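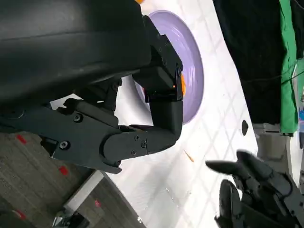
I have wanted colored plates ever since I moved out on my own, and for years I ate off plain white ones because they were cheap and they matched. Well, no more! This spring I cleared out the cupboard, kept two of the old ones for baking days, and started picking up color wherever I could find it. The lavender plate is where it all began. I love that the center is a paler lilac than you'd expect, and that there's a proper raised rim, so things stay put (mostly, there's an orange scrap down on the table that looks an awful lot like a shred of carrot). Bright orange on purple is my favorite combination now, and I've been planning lunches around it, which my grocery bill can confirm.

So this page is my plate gallery, plus a few things that live around the plates. I add to it when I get a new one or when I remember, so the order is a bit of a mess. Scroll around!

The lavender one
From Harju, the little housewares shop on the way to my bus stop. I walked past it in the window for a week before I went in. It gets used more than everything else on this page put together, usually for snacks, sometimes for toast when I'm pretending it's a meal.

The table
White with a faint gray grid, like small tiles, and I really went back and forth on whether a pattern would bother me. It doesn't. It makes every color look brighter, and orange crumbs show up right away, so I wipe it down a lot more than I used to.

The mustard pair
Usard, the Sunday market, the very last stall by the parking lot. I only wanted one but the seller wouldn't split them, and by the time I got home I was glad. Good for eggs. Bad for anything with curry in it (you can't find the food).

Sea green, small
A cake plate, I think? I use it for the cut fruit that goes on the desk in the afternoon. It came wrapped in so much newspaper that I ended up reading half of it.

Tolora dinner plates, set of four
My one big purchase. I drove a 730-mile round trip to see family and brought these back on the passenger seat with the seat belt on. They're heavy and a deep brick red, and they stack so nicely that I sometimes restack them for no reason.

The chipped blue one
I know, I know. It holds my keys now. I still count it as a plate.

Speckled cream
The closest I've come to going back to white! Soup looks great next to it, and so do crackers. I bought it on a Wednesday after a long dentist appointment and I have no regrets about that.

Carrots, a short word
Somebody is going to ask, so: I cut them thin, with the peeler for ribbons and a knife for sticks, and keep them in cold water in the fridge. They end up on every plate here sooner or later, and a few always end up on the table. Cucumber works too but I don't get the same thrill out of green.

The shelf
Wuvine, the two-tier kind that fits inside a cabinet. Before I had it, the small plates sat on top of the big plates and I had to lift everything just to make a sandwich. Now small is up, big is down. I did build it backward the first time.

Pink, oval
Technically a serving dish. Too long for the cabinet, so it leans against the wall behind the kettle and comes out in June when the strawberries are good.

The ones I gave away
Eight white plates and a platter went to a neighbor who was setting up a first apartment. I kept thinking I'd miss them, and so far the only thing I've missed is the platter at Thanksgiving.

Still looking for
A dark plum one to go with the lavender, same size or a hair bigger. I've also got my eye on a striped bowl, and on a lemon yellow saucer if the price ever comes down. If you spot any of these at Usard before I do, please leave it on the stall for me (or send me a note and I'll run).

A few people wrote to ask how I wash them. Warm water, a soft sponge, regular dish soap, then the rack by the window. The red ones can go in the dishwasher but I never have the patience to wait for it to fill up.

This little page passed 1,000 visits last month, which is wild for a page about plates. Thank you for looking! The bowls are getting their own page as soon as I find a free weekend to sort them.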